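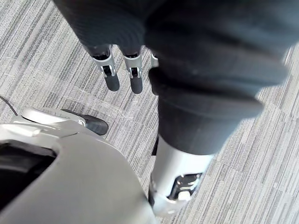 Carpet in the long room, cleaning trial
24 Dec 2019

The grey striped carpet stays. Lorraine Sedgwick asked the building office if we can have vinyl like in the corridor, and the answer is no before the lease is renewed. So we must learn to keep this one in good order, and I write down what I did so the next person does not begin from zero.

Vacuuming. I went first along the stripes and then across them. Across is better for the fluff and the small cable ends, along is better for sand. The old vacuum with the round brush leaves a line at the end of each pass. Tzu-hsuan lent me the one from the Hsueh office, with the flat head, and with it I had no lines. It must go back to them in January.

Spots. I made two test patches, both behind the door where the colour is not so important.

Patch A: Vurinon carpet liquid, 20 mL in one litre of lukewarm water, white cloth, dabbing only. After 14 minutes I dabbed again with clean water. The coffee mark went lighter but I can still find it when I kneel.

Patch B: the same liquid, 50 mL in one litre. The mark is gone, but the place feels sticky under the hand and I suppose it will catch dirt. I rinsed two times more and it was still a little sticky. For now I would use the weaker mix and repeat it.

Nandi Makhubela says her mother uses vinegar for everything. Not tested. I am worried for the smell, the window on that side opens only a few centimetres.

Tape. Please do not put the yellow floor tape directly on the carpet any more. When I pulled up the piece near the sink, the glue stayed in the pile and I spent most of the morning with it. Methylated spirit on a cotton bud works, slowly. The paper tape from Cletport comes off clean after one week, I have not tried longer.

Chairs. The small dents from the chair legs came up partly with an ice cube and a fork. It is a slow method and my knees did not enjoy it. Maricruz wants felt pads on all the chairs, I have put them on the order list with a question mark because in her old building they fell off.

Loose edge at the door. The metal strip lifts on the left and one screw is missing. I pushed it down and marked it with chalk. Maintenance request number ends with 64.

To do after the holidays:
- look at patch A and patch B in daylight, compare
- buy a second white cloth, the blue one gives colour
- ask Skenis for the price of a professional wash of the whole floor
- return the vacuum to Hsueh (with the flat head!)
- shoes: put the mat back outside of the door, it was moved for the delivery

Sze-wing Chiu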